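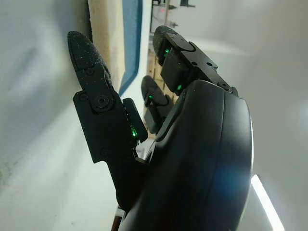

A black robotic hand from close behind, its fingers pointing up.

In Defense of the Handwritten Note
By I-hsuan Hsieh

My aunt Lai-ching Lau writes to me four times a year. She has my telephone number and my email address, and she uses them for practical matters, such as which train she will take. The letters are for other things. In the last one she wrote one and a half pages on the persimmon tree behind her house, and then, on the side of the page where there was almost no space left, she asked if I was still angry with my brother.

I have thought a long time about that question in the margin. In a message on the phone it would have arrived with a small sound while I was buying vegetables, and I would have answered "no, all fine" before I reached the cashier. In the letter it waited for me on the kitchen table. I needed 5 days to answer it, and my answer was different from the one I would have given in the shop.

I moved to this country as an adult and I learned to write in English later than most of my readers. I say this so that you understand I am not nostalgic for a beautiful school script. My English handwriting is ugly. The letters lean in two directions, and my small r looks like a v. Still, I want to argue that we should write more by hand, also those of us who do it badly, and that schools should give it more hours than they give it now.

In the school where my daughter goes, handwriting has been reduced to one short lesson, and after the third grade it disappears. I asked her teacher, Mr. Ayala, about it at a parents' evening in March. He was very kind and a little tired. He said that the children must learn to type, that there is only so much time in a day, and that parents complain more about mathematics. I believe all of this. I only think that the trade was a poor one. Children learn to type also without us, as they learn to open the refrigerator. I have not met a child who learned to write a clear page by hand without some adult sitting next to her and being patient.

My friend Kuo-hua Chow does not agree with me. He says that I confuse the tool with the care. A person who is careful will be careful on a keyboard, he says, and a careless person will send you a careless card. He reminds me that his own father dictated all his letters to a secretary and that they were wonderful letters. I have read two of them, and he is right, they are wonderful.

But I think he forgets how much the slowness does for ordinary people, who are not so good with words as his father was. When I type, I start a sentence before I know what it wants to say, and then I repair it. When I write with a pen I must wait a little at the beginning, because crossing out is ugly and the paper is not endless. During this waiting I often discover that I do not mean the first thing. I become less clever on paper, and also less sharp. I have sent many emails I was sorry for, and I can remember only one letter.

There is also the question of what remains. After my grandmother's death we found a recipe book in which she had written since she was a young wife. The recipes are not special – you can find better ones in a minute. But one can see where she got a new pen, and where she was in a hurry, and near the end the lines begin to go down to the right, each page more than the page before. My mother noticed this first. She closed the book and did not open it again that evening. On a computer the last recipe would look the same as the first one, and I suppose for cooking this would be an advantage.

I must be fair about the other side. For some people writing by hand is painful or not possible, and for them the keyboard is a freedom that I would never want to take away. My handwriting excludes some readers too. Last winter I left a note for my neighbor about his package and he understood that I had eaten it. Nor do I want to return to filling out tax forms with a ballpoint pen.

What I ask for is modest. I would like two more lessons each week in the lower grades, with real paper and with a reason to write, for example a letter to somebody who will answer. And from adults I would like one note in a month, to a person who does not expect it. It can be three sentences. It does not need good paper; my aunt uses the back of the calendar, and I always know what month it was when she had something to tell me.

I have answered her about my brother. She wrote back that the persimmons were finished, that the birds took the highest ones, and that I should call him before the new year.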